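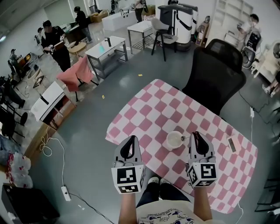 Checkered cloth, pink and white, with a cup and spoon

From: Perla Solís
To: Tresomdale Home Sewing List
Date: October 18, 2019
Subject: Re: tablecloths that pucker at the hem

Hello Joan and everybody,

I meant to answer this on Monday and then the week got away from me, so forgive me if you've already cut into your fabric! I've made more tablecloths than any one family could ever use (my sister has started giving mine away to her neighbors, which I pretend not to know about), and I have puckered a good many of those hems, so I feel for you.

Joan wrote:
> I washed and pressed my gingham before cutting, just like the
> list told me to in September, and the long sides still ripple.
> The short sides are perfectly flat. I used a double-fold hem,
> half an inch, regular polyester thread. Is it my machine or is
> it me? I have an old Hervieu that was my aunt's and I hate to
> blame it.
> Also, does anyone bother with mitered corners on a cloth that
> is only going to get gravy on it?

It isn't you, and I don't think it's your aunt's Hervieu either. My guess is that your long sides run along the selvage and you left the selvage on. It's woven tighter than the rest of the cloth and it shrinks differently, so it draws up and the hem goes wavy. Trim it off, all of it, even if it looks nice and neat and you're tempted to let it save you a fold. I held out against this for years because my mother never trimmed hers, but then my mother also starched everything until it could stand up by itself.

If you did trim it, then I'd look at the tension and the stitch length next. Try a scrap with three layers, the same as your hem, and lengthen the stitch a little. Loosen the top tension one notch at a time and write down where you started (I never do, and I'm always sorry). And go easy on pulling from behind. I used to haul the fabric through like I was landing a fish.

For the hems you already have, I would unpick one long side and press it flat with plenty of steam before you decide anything. You might find the cloth itself is fine. I like the Mender seam ripper with the fat handle, but any sharp one will do. Throw out the dull one, Joan. I know you have a dull one, we all do.

About the corners: yes, I miter mine, gravy and all. With checks it's easier than it sounds, as the squares give you your lines. Fold the corner so the squares meet, press it, and you can see right away if you're crooked. A plain folded corner is perfectly respectable too, just clip out some of the bulk or your needle will complain.

While I'm here, does anybody still have the Brillar booklet on table linens? Mine lost its back pages, and the napkin chart was on them. I'd be glad to pay the postage for a photocopy. I also have 3 yards of yellow check left over from the kitchen curtains, too narrow for my table, free to whoever speaks up first.

Do tell us how the unpicking goes, Joan, and give that old machine a drop of oil from me.

Warmly,
Perla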